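Brutent - Espace support
Ticket 326
Objet : pince droite, ordre d'ouverture accepté mais non exécuté
Produit : Odanlow, poste à deux bras
Site : Sasitcombe, salle Ishida
Ouvert le : 26 juin 2024
Priorité : haute (sécurité)
État : résolu, sous surveillance

Message initial du site

Depuis la mise à jour du contrôleur, la pince droite reste parfois fermée après un ordre d'ouverture. L'ordre est bien reçu, le contrôleur répond « exécuté » et l'état de la pince passe à « ouvert » dans l'interface. Les doigts, eux, ne bougent pas. Aucune alarme, aucun voyant.

Le défaut survient en téléopération, sur de la manipulation d'ustensiles de cuisine : prise d'un couvert sur le plan de travail, transport, dépose. Il ne se produit que sur des objets minces tenus par le manche. Sur les bols, rien à signaler. La pince gauche n'est pas concernée.

Le problème de sécurité est le suivant. L'opérateur voit « ouvert », retire le bras, et l'objet part avec. Au dernier incident, une fourchette est restée dans la pince pendant un retour en position de repos et a heurté le bord du plan de travail. Pas de blessé, pas de casse. Nous avons appuyé sur l'arrêt d'urgence et la pince est restée serrée, comme prévu par la notice. Il a fallu la desserrer à la main.

Configuration : force de serrage à 50 % des deux côtés, vitesse des doigts par défaut, caméra de tête et caméras de poignet actives. Pas de modification mécanique depuis l'installation. 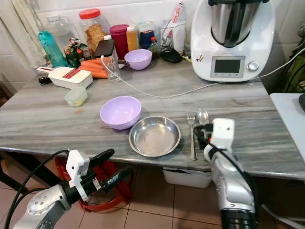 Pièce jointe 1 : poste côté plan de travail, vue de tête. Bols au premier plan, couverts du côté de la pince droite.

Réponse du support Brutent

Merci pour le relevé. Avant toute chose, ne plus lancer de retour en position de repos automatique tant que le ticket est ouvert. Ramener les bras à vitesse réduite, en regardant les doigts et non l'état affiché.

Merci de faire ensuite, dans l'ordre :

1. Couper la puissance des bras, attendre l'extinction complète du contrôleur, redémarrer.
2. Relancer la prise d'origine des deux pinces, à vide.
3. Contrôler le câble de la pince droite au niveau du connecteur du poignet, puis sur toute la boucle.
4. Faire une série de cycles ouverture/fermeture à vide, puis la même série sur un manche de couvert.
5. Nous envoyer le journal du contrôleur et une vue de la caméra de poignet.

Retour du site

Redémarrage fait, prise d'origine faite. Pas de changement durable : le défaut a disparu au début puis est revenu.

Câble contrôlé. Connecteur bien enclenché, verrou en place, pas de trace de pincement sur la gaine. Nous l'avons débranché et rebranché une fois. En le bougeant à la main pendant un cycle, nous n'avons pas réussi à provoquer le défaut.

Cycles à vide : aucun échec. Cycles sur manche de cuillère : 8 échecs sur 50. Le journal est joint. Sur chaque échec, le courant moteur monte au moment de l'ouverture, puis retombe, et la consigne est marquée comme atteinte.

Même essai avec les pinces gauche et droite sur le bord d'un bol : aucun échec.

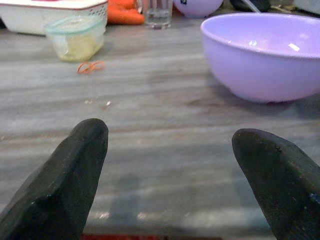 Le patin de contact fait partie des causes que nous avons voulu écarter avant de démonter quoi que ce soit. Un patin décollé ou encrassé peut accrocher un manche fin. Nous avons nettoyé les doigts des deux pinces au chiffon sec puis à l'alcool, et vérifié le jeu à la main. Sur la vue de poignet jointe, les doigts sont bien écartés, et on distingue quelques petites marques sombres près du bout du doigt de droite, plus de légères éraflures sur celui de gauche. Au toucher, rien qui accroche sur aucun doigt. Après nettoyage, la série sur manche de cuillère a donné encore des échecs, dont deux à la suite. Nous considérons donc que le nettoyage n'a pas d'effet.

Réponse du support Brutent

Le journal permet de conclure. Le pic de courant à l'ouverture est normal après un serrage fort sur un objet mince, les doigts étant presque en butée. La mise à jour a abaissé le seuil au-delà duquel le contrôleur estime que le mouvement est terminé. Quand l'effort de décollage dépasse ce seuil, la pince s'arrête et l'état affiché reprend la consigne au lieu de la position mesurée. Ce sont deux défauts distincts, et le second est le plus gênant.

Pourquoi seulement à droite : d'après les paramètres exportés, la pince gauche a gardé l'ancien seuil. La mise à jour ne l'a pas réécrit, pour une raison que nous cherchons encore.

Correctif provisoire :

- Passer le paramètre de seuil d'ouverture de la pince droite à 14, la valeur conservée à gauche.
- Baisser la force de serrage pour les couverts.
- Dans l'interface, remplacer l'affichage « état » par « position mesurée ».
- Refaire la prise d'origine après enregistrement.

Un correctif du contrôleur est en préparation pour l'affichage. Il sera proposé sur tous les Odanlow.

Retour du site

Paramètres modifiés, prise d'origine refaite. Série à vide correcte. Série sur manche de cuillère correcte, sans échec. Nous avons repris le travail avec transport jusqu'à la table blanche, toujours à vitesse réduite et sans retour automatique.

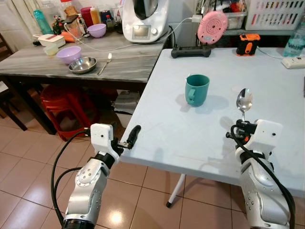 Si le défaut revient, peut-on continuer avec le bras gauche seul ?

Le bras gauche peut être utilisé seul à condition de mettre le bras droit hors puissance, pince vide, et de l'exclure dans le menu de configuration. Un simple arrêt logiciel du bras droit ne suffit pas, car il repart avec la prise d'origine générale.

Retour du site

Noté, la consigne est affichée au poste. Nous gardons la vitesse réduite jusqu'à l'installation du correctif. Merci de laisser le ticket ouvert en surveillance.

Support Brutent

Ticket passé en « résolu, sous surveillance ». L'anomalie d'affichage est suivie à part. Merci de répondre sur ce ticket si un ordre d'ouverture échoue de nouveau, en joignant le journal et la force de serrage réglée à ce moment-là.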